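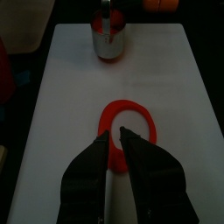

Issue 18

Muscombe Court Reports: data card

What it contains
2,964 newspaper reports of criminal hearings at Muscombe, typed up from the printed pages and matched where possible to the court's daily lists. Each row is one report. A case that ran over several hearings has several rows, joined by case_id.

Files
reports.csv holds the text, the page number and the stage of the case.
charges.csv has one row per charge. A defendant facing three counts of the same offence gets three rows.
outcomes.csv gives plea, verdict and sentence. It covers 1,918 of the reports. The others have no outcome in print that we could find, and the field is left blank. Blank does not mean acquitted.

Stages
first_hearing, plea, trial, verdict, sentence, appeal. Adjournments are filed under the stage that was put off. Bail decisions are in the notes column of reports.csv and have not been coded.

Names
Defendants, witnesses and victims are replaced by codes. Judges and counsel are kept as printed. Reports under a youth reporting restriction were taken out by Kornél Nyitrai before the typing began.
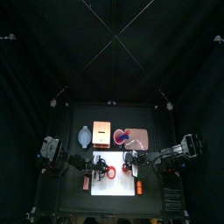

Page edges were found by the Pramik cropping script, which looks for the largest pale four-sided shape in a scan. It struggled with the bound volumes, where the facing page is the same colour as the one wanted. A white board on a black table with black curtains round it, as in the picture, has the sort of contrast it copes with. For the bound volumes Ákos Katona set the corners by hand, and those rows have crop = manual.

Checking
Ademir Macedo and Ákos Kiss each coded the same 100 reports. Most disagreements were over whether a charge had been dropped or left on file. The rule now used is in coding_notes.txt, under "left on file".

Known problems
Sunday editions often repeat a weekday report with a few words changed. These are marked repeat = yes and should be dropped before counting anything.
Ages are as printed and sometimes differ between hearings.
The January pages have a torn lower corner, so some sentences stop early.

Corrections
Send the row number and the correct reading to Kornél Szilágyi at Oláh.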